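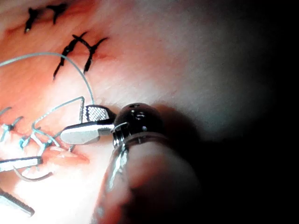 Tips for the Workshop: Handing Over Work to Other People

By Gunhild Grímsdóttir

In my earlier pages I wrote about glue, sharpening and the storage of small screws. Several readers have asked for something on a different matter, namely how one gives a job to another person in a small workshop without doing the job oneself in the end. I have led the furniture and lamp repair at Dultanari in Altby for many years, and for a long part of that time I was bad at this. The tips below are those which stayed in use. They are meant for a workshop of a few people, but I believe that many of them can be used in a kitchen or an office also.

Say what finished means

When I give a chair to a colleague and say "please fix the chair," I have said very little. Maybe I mean only that the leg should not be loose. My colleague may think that the seat must be sanded and oiled also, and he spends the whole afternoon with it. Then I am annoyed about the hours and he is annoyed that I do not see the nice seat.

Now I say, or write, what the job looks like on the day when the customer takes it home. "The leg is tight, the old color is kept, the seat is not touched." It is one line. If I can't write this line, I do not yet know what I want, and the job goes back on my own shelf until I know it.

For bigger jobs I also write what may be decided without me. The choice of glue, the order of the steps and the type of clamp are always free. Money above the agreed price is never free, and also not the cutting of old wood. Between these there is a gray area, and there we talk.

The job card

Every job at our place has a card of stiff paper, tied to the object with a string. We tried a computer program for one summer. It was a good program, but people with glue on their hands do not like to touch a screen, and in the end there was a paper beside the screen with the things that should have been in it.

On the front of the card we have:

Job number (we are now at 829, and we never start from one again)
Name of the customer and telephone
What finished means
Agreed price and the latest day
Who has the job now

On the back is only empty space with lines. Whoever works on the object writes there what he did before he puts it away. "Glued front rail, leave clamps until tomorrow noon." "Bought new switch, in the envelope." It should be possible for another person to continue from the card alone.

The line "who has the job now" must contain one name. For some time we allowed two names on it, and those jobs were always the late ones. Each of the two believed that the other one had called the customer. If two people work on a wardrobe together, one of them still has the card, and the other is helping.
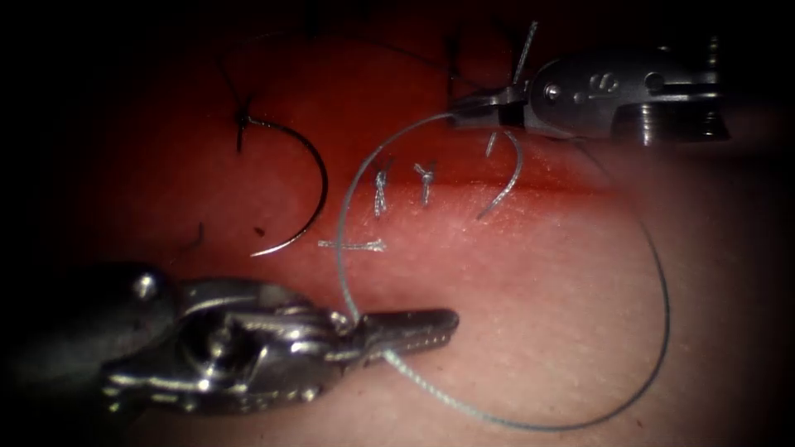
Use a pencil for the name, so that it can be changed. When a job moves to somebody else, the old name is erased in the presence of both people. This sounds a little ceremonial, I know. It takes a few seconds and after that there is no doubt.

Giving the first job to a new person

My habit was to give new people the easy work that I did not like myself, mostly stripping paint. Hjalti Vestergaard stripped paint for his first month with me. Much later he told me that he had nearly left, and that he had learned in this month only that I owned many scrapers.

Now a new person gets a small job which is complete, from the customer at the counter until the customer again. A desk lamp with a bad cord is suitable, if the person has the right training for electrical work. A stool is suitable for everybody. The new person takes it in, writes the card, does the repair, and is standing there when it is picked up. They see where the price comes from and they hear the thanks or the complaint with their own ears.

Choose a job for which the latest day is far away. If you need it soon, you will go and look at it every hour, and this is very tiring to work under.

Looking over the shoulder

I am a person who looks over the shoulder. I have tried to stop it by strength of will and it did not help. What did help was to agree on the times beforehand. When I hand over a job, we decide together at which points I come and look: for example before anything is glued, and again before the finish goes on. These points are written on the card. Outside of them I stay at my own bench, unless I am called.

It is good to choose the points where a mistake can still be corrected at low cost. A look after the glue is hard is only good for making a sad face.

When you do look, ask first and judge afterward. "What is your plan for the back?" gets a better answer than "You will need a longer clamp for the back." Often the plan is all right. Sometimes it is better than mine would be, and I have learned to say this aloud.

And keep your hands behind you! Yatziri Ponce, who worked with us for two winters, once gave me a cup of coffee for each hand when I came to check her dresser. I understood it only after I had gone back to my bench.

If it is going wrong

A job that is going wrong should come to the table early. For this, people must not be afraid of bringing it. How I behave the first time somebody shows me a split panel decides whether I will hear about the second one or will find it myself behind the door.

I have a sentence prepared for it, because I am not quick with the right words in such moments. I say "Good that you show me, what do we have left?" Then we look at what is still whole, and we make a plan. The talk about how it happened comes on the next morning, when both have slept. Write the plan on the card too.

Do not take the job away. It is very tempting, and the customer is waiting, and you are faster. But if I take it, then my colleague has learned that difficult work goes back to me, and next time it will come sooner. I can hold the other end of the panel. The name on the card stays the same.

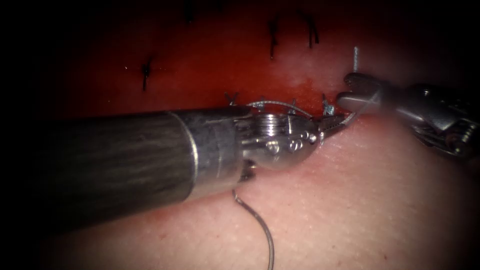
There is one exception from this, and it is safety. If someone is about to be hurt, I stop the machine and we speak afterward.

The morning round

We meet at 8 in the morning around the big shelf, standing, with coffee. Each person touches the objects for which he or she has the card and says one of these:

It continues.
It is waiting (for what, and who is asking for it).
I need help today.

Longer stories are told at the bench afterward to the people they concern. In the beginning our round lasted very long, because I commented on everything. My former teacher in Lund, Vilém Vlček, had a similar round in his shop and he always spoke last. I have taken this from him. When the person in charge speaks first, the others only answer.

If there is nothing to say, the round is short and we drink the coffee anyway.

How much can one person hold

Count the cards, and do not count the hours. In my experience a person can have a few open jobs in the head and still know where the small brass pieces of each one are. Above this the pieces start to wander. Every name in our shop has its own row of hooks on the wall, and when the hooks are full, no new job can be handed to that person before another one is taken down. I have asked for exceptions myself and did not get them.

For the board behind the hooks we use a Clollik panel that came with the shop. A painted piece of plywood will do the same service. Put the hooks with enough space between them so that thick cards do not cover each other.

Jobs which only wait for a part also need a hook. They look like no work, but somebody must remember them.

Going on vacation in July

The real test of handing over is a vacation. Start with it one full week before the last day. Go to the shelf with the person who takes your cards, and let that person explain each job back to you. You will hear at once which cards are too thin.

Tell the customers the new name before you go. A short call is enough, and it saves your colleague from the question "But where is Gunhild?" when he answers the telephone.
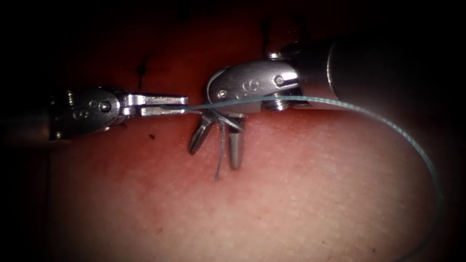 Leave a telephone number only for one kind of question and say clearly which kind it is. Mine is for the case that water comes into the building. The first summer I was called nevertheless, about a missing key, which was in my coat.

When you come back, do not collect the cards on the first morning. Ask which jobs the other person would like to finish. Ketill Fogh, who took over my upholstery jobs one July, kept all of them, and it has been his field since then. I was a little hurt for a short time. His seams are straighter than mine.

Small things that help

Keep a pencil on a string at every bench. Loose pencils all end up in one apron.

Read the card aloud when you hand over. Handwriting that is clear to you is maybe not clear to others, and mine is not clear even to me.

Thank for a specific thing. "The drawer runs well now" is remembered longer than "good work."

Keep the finished cards in a box by year. We found last winter a card from the time of the former owner, job number 73, a rocking chair, and on the back it was described exactly which glue he used. The same chair was standing on our counter again, and Hjalti could begin on it at once.

If you have your own way with job cards, or a better string than ours (it gets fluffy and catches on splinters), please write to me in care of the workshop. The next page will be about removing candle wax from old veneer.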